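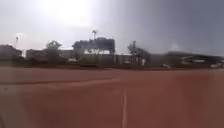 Gurkier Line Planner 3.1
Path planning and camera perception for outdoor ground robots

Every planner on the market claims to handle sun glare. We have stopped believing that, and we don't claim it for ours. With low sun and haze over a red court, a thin white line fades long before it reaches the far boundary. Gurkier reports a confidence score for each stretch of line and slows the robot when it drops – it won't guess.

License: $396 per robot, per year
Log storage: 2000 runs
Not included: obstacle detection for parked vehicles

Ask Juniper Whitlock for the 84-page test log before you buy. Read the failures first.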